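Caltolwood Robotics Forum
Home | Boards | Student Projects | Build Logs | Members | Log in
Search this board Go Advanced

Student Projects > Perception > Wrist camera blur on close approach, flower handling project

retamal_lc
July 20, 2020
Our summer team is working on a flower handling task: approach an arrangement, pick a stem, move it to a second vase. Five-axis arm, fixed-focus wrist camera. Coarse approach works. Over the last part of the travel the segmentation falls apart and the stem detector returns either nothing or a leaf vein.

Exposure is 20 ms, auto gain on. Final approach speed is 50 mm/s. The training set is 300 labeled images, most of them taken from farther back. Typical close view:

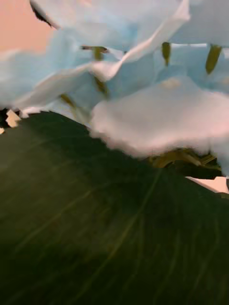

Wrist view at close range, leaf in the lower half. Veins smeared, petals slightly better.

The detector put its highest score on one of the diagonal veins. I would like to know whether this is a labeling problem or an optics problem before we spend another week on labels.
- Lorena Carrasco, Trurneo team

bracket_and_shim
Optics first. You are inside the near limit of a fixed-focus lens. What is the working distance at that pose?

retamal_lc
12 cm by the kinematics, measured to the nearest petal. The leaf is closer than that and I don't have a number for it.

bracket_and_shim
Then get the number. Most of those lenses ship focused for a desk at arm's length. If the barrel is threaded, break the glue and refocus for the pose you care about. You lose the far view, but you said the coarse approach is fine and could run from an overhead camera.

ohmslaw_ish
Disagree that it is focus alone. Look at the leaf. The veins run lower left to upper right and they are drawn out into long soft lines. Defocus spreads an edge in all directions. Some of that is motion. At 50 mm/s and 20 ms you travel a full millimeter during the exposure, which matters a lot at that range.

bracket_and_shim
Veins are already lines. A defocused line still looks like a line, only wider. You can't separate the two from one still. The stamens have fairly readable outlines, the one at far right has a clear tip, and they sit behind the leaf. Consistent with a lens focused farther out.

ohmslaw_ish
Also consistent with motion blur, which is larger for nearer surfaces under translation. Same ordering either way. Test: stop the arm at that pose, wait for it to settle, capture again. If the veins sharpen, it was motion.

Iara_C
Other half of the team here. I ran the stop-and-capture test this afternoon on a similar pose. Veins are sharper with the arm stopped, still soft compared with the petals. So both of you get part of it.

Separate question. Even with a perfect picture there is hardly any stem to detect in that view. It is leaf, then bloom, with at most some tiny stem-like bits in the shadow between. Should we be training on close views at all?

bracket_and_shim
No. Pick the stem from a standoff pose, store it in the base frame, and drive the last segment blind or on contact.

ohmslaw_ish
Blind is fine for a rigid object. Leaves push back and the stem moves when you touch them. I would keep the close view and add a leaf class, so the detector has something to call that surface besides stem. Cut the exposure to a quarter and add light to make up for it. Pale petals like those will clip early, so lock the gain and set it on the petals - the leaf will come out dark, and that is acceptable.

Iara_C
The Ritport rules score any dropped petal, so blind contact worries me too. The event is in December. There is time to relabel.

bracket_and_shim
Your call. I would still log a standoff-only baseline before relabeling. Without it you will not know what the leaf class bought you.

retamal_lc
Plan as of tonight: refocus the lens, lock gain, shorter exposure, standoff baseline, then the leaf class. One change per run. Will post the numbers in this thread.

ohmslaw_ish
Post the approach angle too. Coming in from above the leaf might remove half the problem.

Reply to thread | Subscribe | Previous topic | Next topic
Contact | Copyright Caltolwood Robotics Forum | Back to top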